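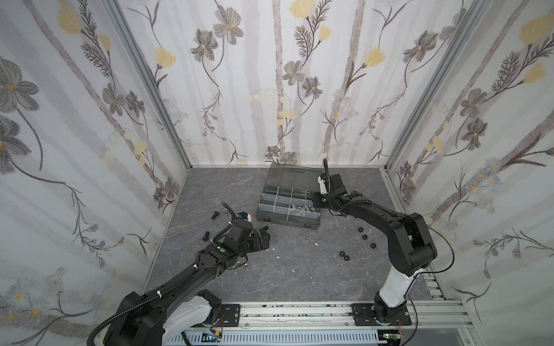

Dilani Dewan says she never set out to own a company, and that the first time a bank manager called her an investor she thought he had mixed up his files. She was 31, she had a second-hand delivery van and a lease on half a shed in Clernitham, and the money she had put into somebody else's business was what was left from selling her car.

"It was a dry-cleaning supplier," she says. "They were good people and they were going to close because one customer hadn't paid them. I knew the customer. I knew he'd pay in the end, because he always paid me in the end. So I lent them enough to get through the winter and took a share."

The customer paid in August. She kept the share for nine years.

Today Beltine, the holding company she started from that same half a shed, owns all or part of 18 businesses, most of them in freight, packaging and cold storage. It employs 419 people. Dewan still works from Clernitham, in a first-floor office over a tyre shop, and she answers her own phone.

She grew up behind her parents' grocery, the second of four children. Her father kept the accounts in school exercise books, one for each supplier, and from the age of ten she added up the columns on Sunday nights. She says it taught her to read a business from the wrong end.

"Most people start with the sales. I start with who they owe and how long they've owed it. If a company is paying its small suppliers late and its big ones on time, I want to know why before I want to know anything else."

She studied bookkeeping at night and left before the final year. Her mother was upset about it for a long time. The van came next, and a contract carrying cartons for a printer, then two more vans. By the time she registered Beltine she was running seven and driving one of them herself.

The purchase that made her name in the trade was Dromilau, a cold-storage operator with three sites and a large overdraft. Two other buyers had looked at it and walked away. Dewan spent six weeks visiting the sites, mostly at four in the morning when the trucks were being loaded.

"The books were terrible but the cold rooms were full," she says. "They were charging prices from years before. The old owner didn't like ringing customers with bad news, so he hadn't put his rates up. I rang them. We lost four, and the rest stayed."

Dromilau returned to profit in its second year under Beltine and now has 3707 pallet spaces. It remains the largest business in the group.

Not everything has gone that way. Lim, a packaging start-up she backed with $800 000 of the group's money, closed after 20 months. The product was a folding carton with a moulded insert, and Dewan still keeps one on the shelf behind her desk. She says the carton worked and the price didn't.

"I liked the founders and I stopped asking them hard questions. That was my job and I didn't do it. They'd have listened, too." Both founders were offered work elsewhere in the group. One accepted and manages a warehouse there.

She has changed how Beltine buys since then. Any new investment is put in over three payments, and she does not make the second until she has spent a full week on the premises. She has no interest in floating the company, although she is asked about it most years. Her reasons are practical. She would have to report every quarter, and cold rooms take longer than a quarter to build.

Asked about giving money away, she is brief. Beltine pays the fees of apprentices in refrigeration and diesel mechanics, including some who train with competitors, and she would like more of them to come from Clernitham itself. She turned down having the scheme named after her.

"It's got a form and a phone number," she says. "That's enough."

Her own stake in the company will pass partly to a staff trust. The paperwork has taken longer than she wanted and she has another meeting with the lawyers on Thursday. She is 58 and has not picked a retirement date. Her younger brother, who runs the freight side, would like her to stop coming to the loading dock before sunrise.

"He's asked me," she says. "I go in by the other gate now."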